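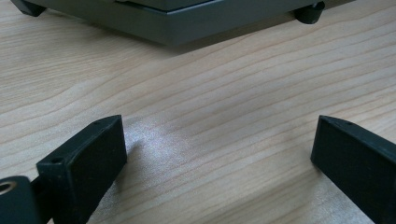
Groups > Konurau Hall > Table Group > Minutes

Print this page | E-mail this page

Minutes, August meeting, 7:15 p.m.

I'm writing these up again, so blame me for the spelling! We started late (the Isteo lot couldn't find parking) and the last minutes were passed with no changes.

Tabletops. Long chat, everyone had a view. I love the wavy grain on the wood and said so, twice. Agreed: no tablecloths, and we oil all 24 tops before the fall fair. Trorkano quoted 3,000 for sanding and oiling the lot, which made a few of us gulp. Abubakar Joinery will be asked for a price too.

Things with feet. Anything heavy gets lifted, please, never dragged! We're putting felt pads under whatever lives on the tables, and I'm buying them, up to 95 from petty cash.

Glare. The shine on the wood bothers the card players in the evening. We talked about a matte oil and didn't settle it, so it's carried over.

Any other business. Somebody wants the kettle moved nearer the sink. Fine by all.

Finished at 8:40 p.m. and I locked up. Next meeting in September, same room, bring your own mug.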